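Grerach Makers' Help > Paper, Card and Foam

Getting a clean fold in craft foam for a puppet theater

Posted by Parviz Ghaffari
Tuesday, February 10, 2026

Hi everyone! I'm building a tabletop puppet theater for my niece and I am having way too much fun with it. The stage is done, the curtains are done, and now I want side wings that fold inward so the whole thing packs flat. I bought a stack of foam sheets for this and they just will not hold a fold. I press them down, they look great, and ten minutes later they've sprung open again.

I've tried a heavy book overnight and a bone folder. The bone folder left an ugly shiny line. Should I be scoring it? Using heat? Switching to card? The wings are 391 mm tall, if that matters. The show is in July at the Grutthorpe library, so there's time to redo things, but I'd love to get painting!

3 replies

Tímea Balogh
Oh, I love this project! I've made two of these (one for a school, one purely for myself) and the wings were my favorite part both times.

Foam doesn't crease the way paper does. It's full of tiny air pockets and they push back, so pressing harder mostly just bruises the surface. What you want is a groove on the inside of the fold. Draw your line, lay a metal ruler along it, and make one light pass with a sharp blade, about a third of the way through. Fold away from the cut so it opens up into a V. Try it on a scrap first, because the depth takes a bit of practice and the first one nearly always goes straight through.

Then back the fold with a strip of cotton tape or bookbinding cloth on the uncut side. That becomes your hinge, and it can open and close all summer without tearing. I'd go with a flexible glue like Salminen's fabric one. White school glue dries stiff and cracks right where it bends.

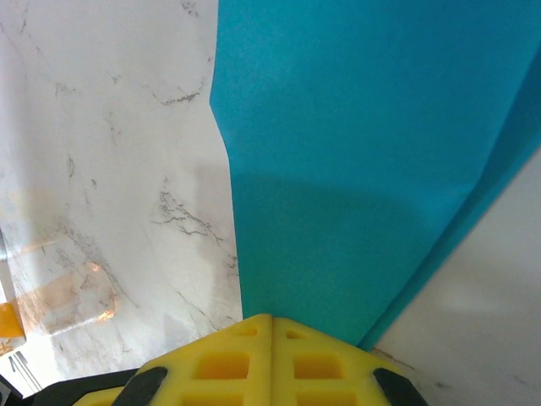
Teal sheet with a bend along one side, on a marbled surface.

If you like a rounded edge better than a sharp one, skip the blade completely and wrap the foam around a broom handle. Warm it with a hair dryer on low, hold it until it cools, and you get a lovely soft curve. I used that for the columns on my second theater and painted them to look like rope. Please post photos when yours is up!

jukgate_dad
just use card

Oona_in_the_attic
Card is fine, but it warps if you paint it on one side only, so give the back a coat too. I'd stay with foam for a theater that has to travel.

One thing to add to Tímea's advice: change your blade before you start. An old one drags and leaves crumbs all along the groove. Also cut your wings a hair short of the stage height, otherwise they catch on the floor every time you fold them in. Mine did that for a whole season before I finally trimmed them, and it was such a treat when they swung shut properly!

Parviz Ghaffari
Thank you all, this is wonderful. Blade and cotton tape it is, and I'm definitely stealing the rope columns. Off to ruin some scraps.

Viewed 875 times. Filed under: foam, hinges, puppets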